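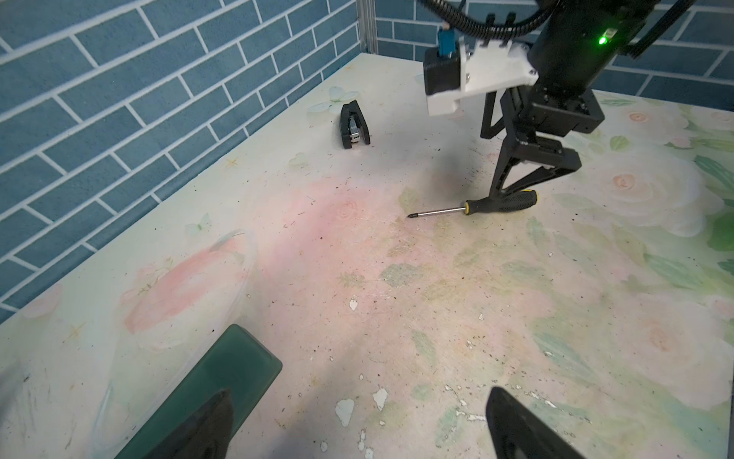
Darden Hall Residents' Workshop Club | Bench Tips

Small tools and the shared bench
Last updated 2012-03-19

Most of what goes missing from the workshop is small. The big saws are always where they should be. Screwdrivers, staplers and tape measures are what people come asking for, so this page covers those, plus the table tops, which take a beating.

Screwdrivers

Lay a screwdriver flat on the table while you work. Don't stand it on end in a mug with the pencils. If it has a rubber handle like the black and yellow Phillips, it won't roll far, but keep it back from the front edge anyway.

Use the right size tip. A Phillips that is too small will ride up out of the screw and chew the slot, and after that you need pliers. Push down firmly before you turn. If the screw won't move, put a drop of oil on it and go have coffee.

Wipe the shaft with a dry rag when you finish. Paint on the handle comes off with warm water and dish soap if you get to it the same day. Please don't use thinner on rubber grips. It makes them sticky and they stay that way.

Don't use a screwdriver to open paint cans. There is a can opener on a string by the sink.

Stapler

The black stapler lives at the back of the table. It is for paper and thin card only. For fabric or upholstery use the staple gun, which Jeptoo Mugo keeps in the locked cabinet.

If it jams, open the top, slide out the strip and pull the bent staple with tweezers. Do not dig at it with a knife. Refill with a full strip when you can, as short broken pieces are what cause most of the jams.

Table tops

The rose print top is worn, and in places the print has peeled down to white. That's fine for general work. To keep it from getting worse:

Brush off the crumbs and grit before you slide anything heavy across it. A soft hand brush does this better than a rag, which just pushes the grit around.

Don't pick at the chipped patches. If an edge lifts, dab a little white glue under it, cover it with wax paper and leave a weight on it overnight.

Put scrap cardboard down before gluing or painting. Romain Lebrun saves flat boxes behind the door.

For pink or dark stains try baking soda and water on a damp sponge. Rub lightly. No scouring pads on the printed part.

The blue brick pattern walls need only a damp cloth. Go over the white lines with an old toothbrush if they look gray.

Before you leave

Tools back, table brushed, lights off. Borrowed tools are due back in 2 days. Sign the sheet with your name and unit number.

Next bench cleanup is in April. Questions to Leif Nørgaard or Jeptoo.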